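Textile Care and Household Management, Unit 2
Handout: Cotton and denim at home

Cotton is a plant fibre made almost completely of cellulose. It takes in water easily and becomes a little stronger when it is wet, so it can be washed many times. Denim is also cotton, but woven as a twill. The warp threads are usually dyed with indigo and the weft threads are left white.

Please read this handout before the practical class and bring it with you.

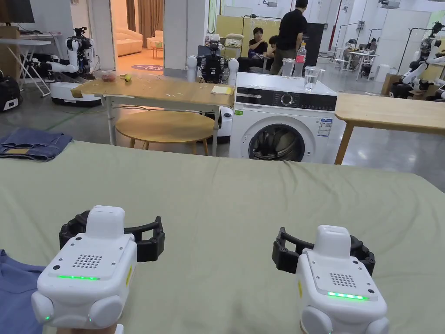 Cempaka Manurung

1. Reading the care label

The number in the wash tub symbol is the highest temperature allowed in degrees Celsius. It is not a temperature you must always use. One line under the tub means a milder action, and two lines mean a very mild action. A triangle is for bleach, a square is for drying and the iron is easy to understand.

2. Why indigo fades

Indigo stays mostly near the outside of the yarn. When the cloth is rubbed, small parts of the dye come away and the white centre of the yarn is seen. For this reason students should turn jeans inside out, close the zip and use cool water. New dark jeans are washed separately the first time.

3. Folding and creases

A crease which is pressed for many months can become a pale line, especially in denim. Fold jeans once along the length, then in two or three parts, and change the place of the fold from time to time. Store them only when fully dry.

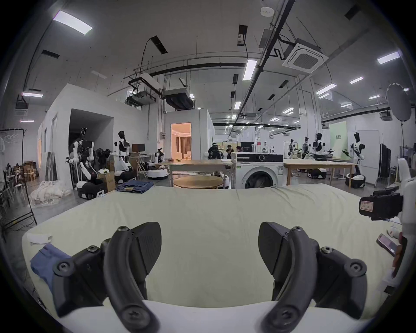
4. Homework for the next class

Choose one cotton garment at home. Copy its care symbols and write 151 words or more about how you would wash, dry and store it. Give your paper to Dimas Sumampouw before 10 in the morning.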